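Notice to the Residents of Larnstead

1. Unclaimed property

The Office of Lost Articles records that an orange corduroy jacket was surrendered to the Brenley desk in August by a conductor of the Sikitz line. The pockets held a ferry token and a letter addressed to Kvido Matoušek, who drowned before the line was built.
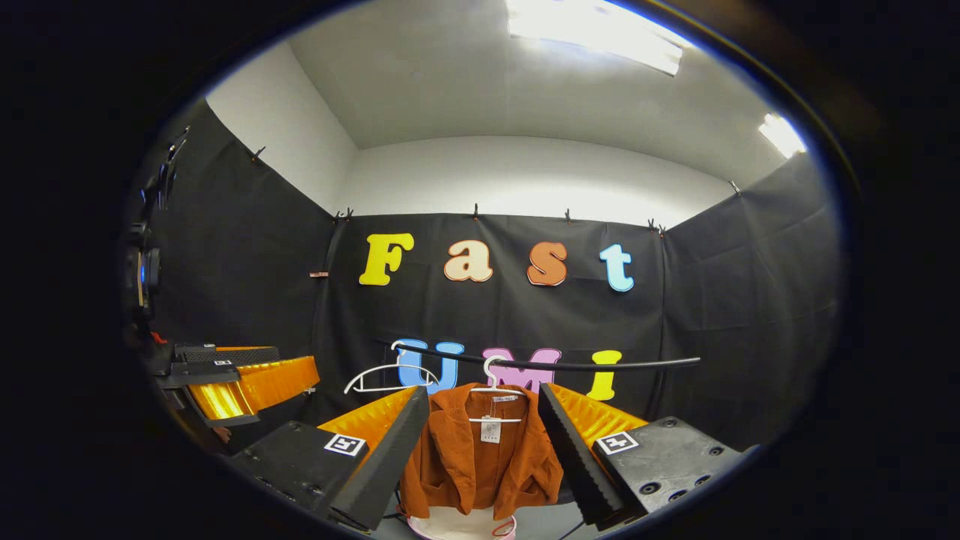

2. Claims

One claim has been received. The claimant gave the correct name, signed in the correct hand and asked whether the ferry was still running. He was advised that it was not - the river was moved 25 years ago.

The Office has granted the claim. The fee of 4 crowns was paid in coin no longer accepted at Watkins Bank, and the clerk has been instructed to accept it.

The letter remains sealed. He asked that we keep it until his wife calls.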